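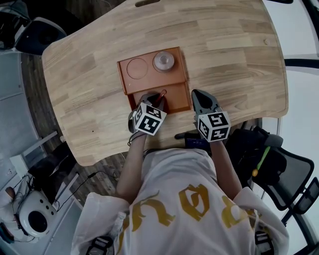 Orange-brown desk tray on the curved table, slender red marker or pen, by the look of it, in the front compartment, clear round piece at right rear.

TWO-TIER DESK TRAY: NOTES ON LAYOUT, FIT AND CARE

March 24, 2019

The shared tables on the upper floor have been without fixed pen storage since November, when the old wire racks were withdrawn. Members have asked what is meant to replace them. The current candidate is the two-tier tray from Tultudetti, and this item sets down what we know about it so far, with the settings we recommend for anyone who wants one at their place.

Layout

The tray has a flat upper tier at the rear and a deeper compartment at the front. The upper tier carries a shallow circular recess on its left half. The front compartment takes long items: pens, markers, a short rule, a folding knife with the blade closed.

A pen laid straight along the front compartment is hard to pick up, as the fingers meet the wall before they meet the barrel. Laid diagonally, it leaves a gap at each end and can be taken by the middle. Aoife Costello worked this out during the first week and has been turning everyone's pens ever since. Two or three pens can share the compartment on the diagonal. Beyond that they cross, and the bottom one has to be dug out.

The recess is shallow and should be treated as a locating mark. It keeps a round base from sliding when the table is bumped. It will not hold a tall vessel upright against a sleeve. Tape rolls, coins and paper clips in a low dish are suitable. Hot drinks are not, at either tier.

The right half of the upper tier is flat. A clear round cup or lid sits there well enough and has the advantage that its contents can be seen from the chair. Clear pieces scratch quickly if they are dragged, so lift them.

Position on the table

The curved tables cause more trouble than the tray does. On a rectangular desk the tray is pushed to the back edge and forgotten. On a curved outline there is no straight back edge to square it to, and a tray placed near the perimeter ends up with a corner overhanging. We recommend the following:

1. Set the tray near the middle of the top, with the deep compartment toward the sitter.
2. Keep the dark oblong slot near the far edge clear.
3. Keep clear of the small round knob at the right. Papers catch on it, and a tray set hard against it will mark the wood.
4. Leave 200 mm of open surface between the front of the tray and the sitter for a notebook or forearms.
5. Where two people share a table, use one tray each. Clodagh Egan tried a single tray turned sideways between two chairs, and the compartment was out of comfortable reach for both.

The tabletops are made of glued strips, some lighter and some darker. The grain is useful for setting the tray square: line its front edge with a glue joint and it will look straight even where the table edge does not. Anyone who finds a tray slightly off its line after cleaning is asked to move it back and not to mark the wood with pencil.

Underside

Trays are issued with felt pads. Check them before first use. Grit trapped beneath a pad will cut through the finish in a few days, and the lighter strips show it worst. Noonan supplies replacement pads in sheets of 240. One sheet is kept in the stationery drawer. Pads should go on at the corners, set in by a finger's width, with a further pad under the step between the tiers. Without that last one the tray flexes slightly when a hand rests on the rear panel.

Care

Wipe with a damp cloth and dry at once. No solvent. Marker ink in the front compartment comes off with a little dish soap if it is dealt with the same day; after that it tends to stay. Red is the most persistent of the colors we tested — green came off on the first wipe, black on the second. Store markers capped. A cap that does not click should be thrown out with its marker.

Dust collects along the inner corners of the deep compartment. A soft paintbrush works better than a cloth. Eoin Brophy uses a strip of card folded once, and that works too.

Load

We put 500 g in the front compartment and left it there for two weeks. No bowing was measured. The same load on the rear tier, placed at the outer corner, lifted the opposite corner by a small amount. Heavy items such as staplers and hole punches should therefore stay in the drawer units.

Alternatives considered

The Holus organizer is a single-level piece with fixed dividers. It holds more, but the dividers are too close together for thick markers, and the footprint is larger than we want on a curved top. The Cosel caddy stands upright and is easy to knock over when reaching across. Both remain available for inspection at the front desk. Necati Sarıgül prefers the Holus and has written a page in its defense, which is kept with the samples.

Requests

Put your name and table number on the sheet by the front desk. Fionnuala McGrath will place one order for the floor once the sheet is full. Please state whether you write with your left or right hand. The tray itself is not handed, but the recess is on the left, and left-handed members may want the low dish moved to the flat half and the cup taken off altogether. Felt pads are included. Pens are not.

Recent items
Chair heights and how to set them
Oil or wax for strip-glued tabletops
Lost property: three scarves, one calculator
Drawer units: new key numbers
Lamp arms that sag, and the screw that fixes them

Search the newsletter
Enter keyword
Go

Contact the editors | Copyright 2019, all rights reserved | Back to top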